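Section 4. Hanging and Adjusting Gideseck Blackout Curtains

Read this section through before drilling. It covers track model 102 and the heavy black fabric panels supplied with it. For the lighter panels, see Section 5.
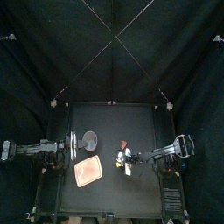 4.1 Before you start

Check the ceiling or wall where the track will go. The fixings in the box are for wood joists and solid masonry. Drywall alone will not hold the weight of the fabric. If you can't find a joist, buy hollow-wall anchors rated for the load on the carton label.

You will need a drill, a level, a pencil, a tape measure and a stepladder. A second person should hold the far end of the track.

CAUTION: Turn off power to any lighting circuit near the drill points. Check for pipes and cables with a detector.

4.2 Fitting the track

1. Mark a straight line where the track will run. Keep it at least 14 cm from any lamp, heater or vent.

2. Mark the bracket positions along the line, 34 cm apart. Put one bracket close to each end and one on either side of every corner piece.

3. Drill the holes and fit the brackets. Leave the screws a half turn loose.

4. Push the track into the brackets until each one clicks. Slide the corner pieces onto the ends and tighten the small set screws with the hex key.

5. Check the track with the level, then tighten all the bracket screws.

Note: The gliders must run freely through the corners. If one catches, loosen the set screw, line up the two track ends and tighten again.

4.3 Hanging the panels

1. Unfold the panels and let them hang over a rail or door overnight. Most fold lines will drop out.

2. Slide the gliders onto the track and fit the end stop.

3. Hook the panels on, starting at the end farthest from the opening. Overlap neighboring panels by two hooks.

4. Press the side tape together where panels meet. Work from the top down.

5. If the hem drags on the floor, move the hooks to the lower row of pockets.

CAUTION: Do not iron the coated side. Use a cool iron on the face side only, with a cloth in between.

4.4 Light leaks

Close the panels in daylight and stand inside for a few minutes while your eyes adjust. Leaks at the top are normally cured by adding the clip-on valance (part 2521, sold separately). For leaks at the floor, fit the hem weights.

4.5 Cleaning

Vacuum with a soft brush. Wipe marks with a damp cloth and leave the panels open until dry. Do not machine wash.

Revised 26/02/2026, L. Quaye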